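Overnight News Writer (Music and Entertainment)

Piritz, Tistberg office
Fixed term, full time, with possible extension
Reports to: Zulkifli Manurung, News Desk Lead
Closing date: 24 March 2020

Piritz is the music news title of the Urkach publishing group. The news desk covers releases, touring, charts, contract disputes, court proceedings and deaths. The post advertised is on the overnight shift, when a large share of US West Coast news breaks and the day desk is off duty. The previous holder has moved to features.

Duties

Monitor the agency feeds, court calendars, label press accounts and artist accounts assigned to the shift. The list is kept in Sowah, our content management system, and is revised monthly.

Write short news items of 150 to 400 words from confirmed information. Items that rest on a single outside report must name that report in the first two paragraphs and must be marked in Sowah as single source until a second one is found.

Handle legal stories according to the desk rules. An arrest is not a charge, and a charge is not a conviction. The writer is expected to know the difference between a complaint, an indictment and a civil filing, and to link to the document itself where it is public.

Contact representatives for comment before publication. The time of the request goes in the item notes. A reply received after publication is added to the body of the item and the timestamp is updated.

Write headlines, search descriptions and picture captions. Select pictures from the licensed library only. Images taken from artist accounts are embedded and never downloaded.

Correct errors. A correction line is added at the foot of the item for any change of fact, including names, titles, dates and chart positions. Spelling fixes need no line.

File a handover note at the end of each shift listing open stories, unanswered requests and anything held back for legal reading.

Volume and hours

The shift runs from 10 p.m. to 6 a.m. local time, with a paid break of 30 minutes. The rota is four nights on and three off. Expected output is up to 10 items per shift. There is no page view target for individual writers.

Breaking stories are published in stages. The first version may be as short as 2 sentences if both are confirmed. Obituaries are read by a second editor before they go live, and an on-call editor is available by phone for that purpose and for any story involving an allegation against a named person.

Overnight shifts carry a supplement paid with the monthly salary. Shifts falling on public holidays are paid at double rate or exchanged for time off, at the writer's choice. Taxi fares home are covered when public transportation is not running.

Requirements

Two years of experience on a news desk, student titles not included.
Accurate written English in American spelling.
Working knowledge of defamation and contempt, with recent training or a willingness to take the group course in the first month.
Broad knowledge of current popular music. Hip-hop and electronic coverage is where the desk is thinnest at present.
Ability to work alone for most of a shift.
Right to work at the Tistberg office. Remote work is limited to one night per rota cycle after the trial period.

Useful but not required

Experience with Sowah or a similar system.
A second language.
Basic audio editing, as the overnight writer sometimes trims interview clips for the morning bulletin.

Trial period

The trial period is three months. During it, every item is read back by the day desk and notes are returned in writing. Zulkifli Manurung holds a review at the end of each month.

How to apply

Send a resume, three published news items and one paid-test preference (see below) to Ridwan Pattinasarany, Recruitment, Urkach. At least one of the three items should deal with a court or police matter. Please send links or plain text. Applications sent as slides will not be opened.

Shortlisted applicants take a paid test of two hours, either on site or by video link. The test consists of a set of raw feed material, from which the applicant writes a breaking item and an updated version, plus one copy of a flawed article to be corrected. State in your email which form you prefer. Reading on shift is done on a shared screen, and applicants who need adjustments should say so at this stage.

Interviews follow for those who pass. The start date is by agreement and the contract runs to the end of November.

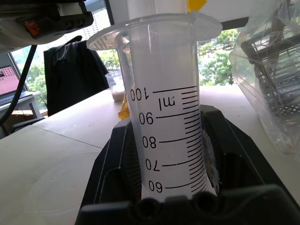
Freelancers already on the Piritz list may apply on the same terms and keep their place on the list if they are not selected.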